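Finding the Fingers: our project report for Promo
Team: Modupe Garba, Ebuka Ogbonna, Laine Kalniņš

I'm Modupe, and I wrote most of the perception code, so I got stuck with most of the report too. Our project is called Stekia. It's a small program that looks at each picture from a hand-held gripper and works out where the two fingers are and how wide the gap between them is. Ebuka wrote the labeling tool, and Laine did the calibration and argued with me about coordinate frames (she was right, mostly).

We started in February with a plain brightness threshold. Black fingers, pale table, how hard could it be? It worked on the very first picture I tried and I got way too excited. Then I looked at the masks properly and found that our "fingers" had grown gray tails. 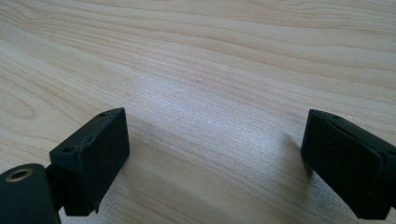

The tails were shadows. A soft shadow next to a black block is just dark enough to sneak under the threshold, and then the inner edge of the finger moves toward the middle and the gap comes out too small. If I lowered the threshold, the shadow went away but so did the lighter top edges of the plastic. I spent a whole Friday sliding that number up and down and got nowhere!

Laine's idea was to stop asking "is this pixel dark?" and fit a straight line to each inner face instead. The line fit only trusts sharp changes in brightness, and shadows fade out slowly, so they mostly drop out by themselves. We run it on two search strips, one per finger, and keep the four best line candidates in each. Wood grain was the next headache — it makes long lines too — but ours runs mostly sideways, so we throw out anything close to horizontal.

Glare gave us less trouble than I expected. It bleaches the wood, and that helps the contrast if anything. What it does break is auto exposure, and Ebuka ended up adding a step that evens out the brightness before the line fit.
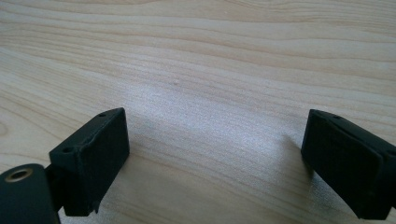

What still doesn't work

The right finger is harder than the left. Its stepped edge gives two lines almost on top of each other, and the code sometimes hops from one to the other between pictures, so the gap reading jitters. I added a filter over five readings, and it's calmer now but it lags when you squeeze fast. Jianguo Ding, who graded our midterm demo, suggested tracking the screw holes as well. I like that a lot and we haven't done it.

We also only tuned on a pale tabletop. I'd want a dark one before I believed any of my settings.

The code is in the Vurkovden folder on the class drive. Run the calibration script first or the gap comes out in pixels. Thanks to Ifeanyi Eze for reading my line fitting code and finding the swapped x and y.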